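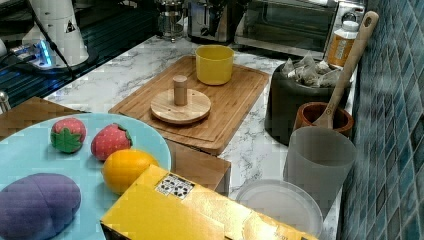 October 17, 2021

Hi Tincuța,

You asked for a short update before the second payment goes out, so I'm going to try to keep this to one page (I won't manage it, you know me). The big news is that the Tiswood practice kitchen is open! The counter is in, the small appliances are plugged in, and we have run our first sessions with people who haven't made their own breakfast in a long time.

Let me start with the money. The Fallier grant came to $1216 for the first half of the year. We put $1000 of it into the kitchen itself and the remaining $216 into things that get used up or passed around: tea, bread, labels, play food and soft toys. Everything has a receipt, and I've scanned them into the shared folder under "Kitchen 1." One of them is very faded, sorry, the till at Varkier was running out of ink.

The play food has been a bigger hit than I thought it would be. I bought the strawberries and the citrus for the sorting activity, and half the group wanted to know where they could get some for their grandkids. We use a blue plate as the "put it here" spot. People pick something up, say what it is, and set it down on the plate. It sounds very simple, and for some of our folks it is, but it gets hands moving and people talking, and it's a lot friendlier than the worksheets we used last year. I'd like to get more fruit in different sizes, plus a few vegetables.

Then we go on to the cutting board.

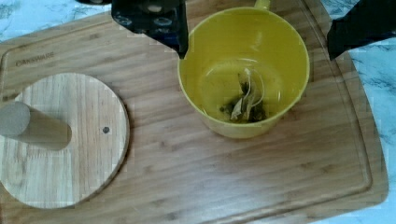
I went back and forth on which one to buy and ended up with bamboo, with the groove around the edge. The cheap plastic one we had before slid all over the place. This one is big enough to work as a tray, so we set out a couple of things on it, usually the yellow mug and a wooden lid with a knob, and practice lifting, turning and putting back. The knob is great for people working on their grip. Mrs. Hsueh has been asking for a second lid to take home and I'd love to say yes.

A few things haven't gone so well. We planned on 100 visits by now and we're short of that, mostly down to the two weeks we lost when the counter was late. I've added an extra morning slot to catch up. Storage is also a headache – everything lives along the back of the counter, and by the end of a session it has crept forward again and there's no room to butter anything. 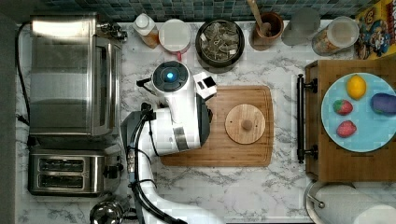 The toaster and the toaster oven are staying side by side for now. I did think about moving one of them into the cupboard, but people like having a choice, and lifting a toaster oven twice a day is no fun for my back. A shelf would fix most of it. I have a quote coming and will send it over as soon as I get it.

For November I have the following in mind:

Two toast and tea sessions a week, in place of the one we run now
A shelf for the jars and canisters
More play food, and a second wooden lid
A short handout families can use at home

None of that needs extra money from you except maybe the shelf, and I'll ask properly once I know the price. Come by for a cup of tea if you're over this way – we have plenty of tea bags.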